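Chapter 6
Surfaces and What Lands on Them

Start with the kitchen. Everybody has one, or shares one. Look at the counter for a minute before reading on – what is on it, and how long has it been there?

This chapter is about household clutter as evidence. Not trash, that was Chapter 5. Here we want the stuff in between. Things put down for a second and left a month.

The main source is the Cukton survey. 138 homes, 3,483 objects logged, all from kitchens. Preben Hjaltested ran it over one winter and finished in May. His rule was simple: if it sits on a flat surface and can be lifted with one hand, write it down. Cooking things made up less then half the list. The rest was mail, toys, keys, medicine, chargers.

Key terms for this chapter: resting place, drift, home spot, dead zone. Learn drift first. The other three depend on it.

A few questions to keep in mind. Who puts the thing down? Who moves it? Does a long counter collect more than a short one, or just spread it out? Hjaltested thought the second. The Tivano study (542 objects, smaller rooms) dosen't agree, and we will get to that in 6.3.

Bring a notebook. The first excercise is on your own counter, before you clean it.
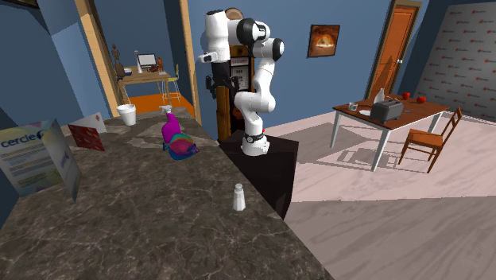
Fig. 6.1 Marble countertop with a salt shaker, spray bottle and cup.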